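The last grocery store in Odville closed in March, and for a while the town of 2,000 did what small towns do. People drove to Plundirport, 17 miles each way, and bought more than they needed so they wouldn't have to go again soon.

The building on Mill Street stood dark until October. It had been a Ragnarsson store for two generations, and when the family sold up, the chain that looked at the site decided the numbers were too small. The freezers went to auction. The sign stayed.

What opened there in the fall is called Corkedar. It is owned by its shoppers, who paid $100 each for a share and get one vote apiece, however many shares they hold. It has two registers, one aisle of fresh food, and a long wall of the things people run out of on a weeknight: foil, rice, matches, dish soap, plastic wrap.

That wall caused more arguments than anything else in the first months. Early members had pictured a farm store, with local eggs and bread and not much besides. The sales figures told a different story. Milk, bananas and household goods kept the lights on, while the goat cheese was marked down and then thrown out.
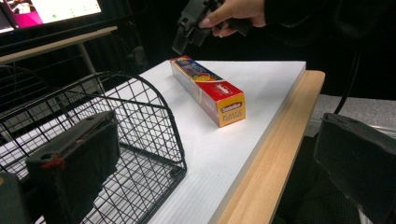
Bogdan Crăciun wanted the farm store and voted for it twice. He now says he was wrong about what his neighbors would drive for and what they wouldn't. A person will plan a trip for a good ham, he told me, but if the store can't sell you a roll of something at six in the evening, you'll go to Plundirport and buy the ham there too.

The store still runs close to the line. Wholesalers set minimum orders that a town this size struggles to meet, so Corkedar splits deliveries with a gas station up the county road. Prices on canned goods are higher than in Plundirport. Produce is closer, and in summer it is often cheaper.

Hours are the next question. The store shuts at seven, and shift workers at the mill get off at eight. A trial of later closing is planned for winter – two evenings a week, with one register open. It needs 20 extra sales a night to cover wages and heat.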